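Danthorpe Stokik Wrist Recording Kit

Demonstration capture for two-finger grippers

Home > Equipment > Data collection > Stokik

Overview

The Stokik kit records manipulation demonstrations for training imitation policies. It consists of a wrist camera with bracket, a sync unit, a foot pedal and the recorder software. An operator drives the arm by teleoperation, and the recorder stores camera images, joint positions, gripper opening and pedal events on a single clock. Each episode is written as a separate folder with its own index file.

The kit is intended for short, contact-heavy tasks in which the useful part of the motion takes place in the last few inches before the grasp. Drive and caddy handling, connector mating and module extraction are typical. It is less suited to mobile bases or to tasks where the target leaves the wrist view for long periods.
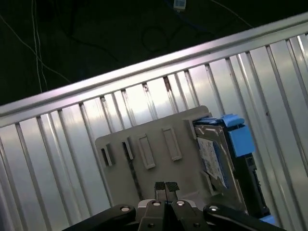
Episode length is set per task in the recorder. The default limit is 60 seconds, after which the episode closes and is flagged as a timeout. Pressing the pedal once starts an episode. Pressing it again ends the episode and marks it as complete. A long press marks it as failed. Failed episodes are kept by default and can be filtered at export.

What is in the box

Wrist camera, fixed focus, with lens cover
Bracket for parallel and linkage-type two-finger grippers
Sync unit with power supply
Foot pedal
Camera cable, 4 m
Sync cable, 2 m
Recorder software license, 12 months

The arm, gripper, teleoperation device and host computer are not included.

Camera placement

The bracket holds the camera behind the fingers, looking along the approach direction. Both fingertips should be in view at full opening and at full closure. Tighten the bracket before calibration and do not move it between sessions of the same task. If it has been moved, run the calibration again and start a new session. Do not append to the old one.

Because the camera turns with the wrist, the horizon in the recorded image will change with the approach angle. The recorder does not level the image. Policies trained on leveled images have to be given leveled images at run time as well, and most users find it easier to leave the data alone.

Scene variation

A policy trained on one fixture position will usually work at that position only. Varnwood fixtures and the Sobczak slotted base can both be shifted between episodes without tools. Change the position, the lighting and the starting pose of the arm in small steps, and note each change in the session file.
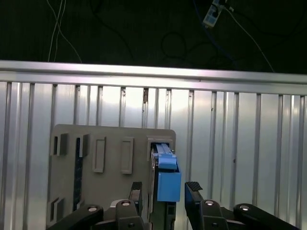 Grasp labels are added in the review tool after the session. The reviewer steps through the episode and marks approach, contact, closure and release. Approach should be marked while the fingers are still clear of the part, for example with one finger on either side of a blue block and an open gap between them. Contact is the first image in which a pad touches the part. If contact is hidden by a finger, use the gripper opening trace instead. Reflective backgrounds such as ribbed sheet metal can saturate under direct light, so lock exposure before the first episode and leave it locked.

Export

Episodes can be exported as image sequences or compressed video, with state data in CSV or HDF5. Labels are exported in the same file as the state data. Compressed video takes less space but is slower to sample at random during training.

Known limits

The pedal must be connected before the recorder is started.
Only one gripper per recorder instance.
Timeout episodes are not exported unless the option is selected.

Ordering

Spare brackets and cables are listed under Accessories. For grippers not in the bracket table, send a drawing of the mounting face with the order.

Page last revised August 23, 2023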